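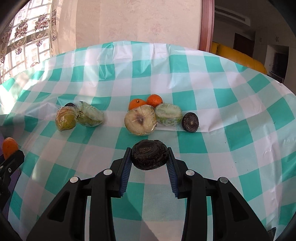
Food swap, May round-up

Quick one this month, running late as usual. Swap is Friday, 6pm, the back hall at Flunalell, side door. Bring what you've got too much of, take home what you haven't. Bags please, we ran out again last time and people were leaving with leeks under their arms.

Rhubarb. So much rhubarb. If you were planning to bring more, maybe stew it first, or make it into something, jam goes in minutes. Eggs, on the other hand, gone before half past. If you keep hens and can spare a box, we'll love you for ever.

What we're short of: onions, anything green that isn't chard, bread flour, tinned tomatoes. Herbs in pots always welcome. Seedlings too, but label them. Last month someone went home with what they thought were courgettes and has a windowsill full of sunflowers.

The rules, such as they are. No meat or fish. Nothing that's been opened. Home made stuff needs a label with what's in it and teh date you made it, nuts in capitals. Use-by dates matter, best-befores we're relaxed about.
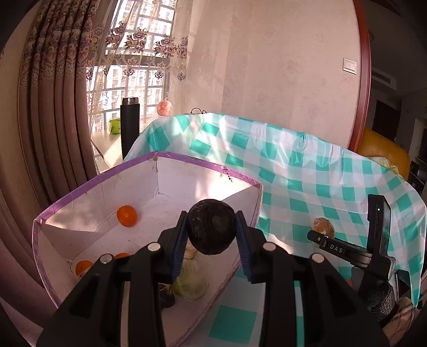 Ripening. Got asked a lot last time so, quickly: hard pears and avocados sit out in the kitchen with a banana in a paper bag, couple of days, check them morning and night. Fridge once they give a bit at the stalk end. Don't squeeze the middles, it bruises them for whoever gets them next. Tomatoes never in the fridge (I know, I know, arguments welcome on the night).

Money. Hall hire is paid to the end of summer, thanks to the 400 from the plant sale. Tea tin made another 25. Still want a second folding table, a decent one, the old one has a leg that goes when you lean on it. If yours is sitting in a garage, shout.

Lifts: Harms Road end, meet at the bus stop at 20 to six. Pitar side, no driver yet, can anyone help? Two seats would do it.

Leftovers go to the breakfast club on Saturday morning, so please dont leave soft fruit at the bottom of a crate.

Next newsletter when I get round to it. Recipes for rhubarb especially wanted, nothing with custard, we've had eleven.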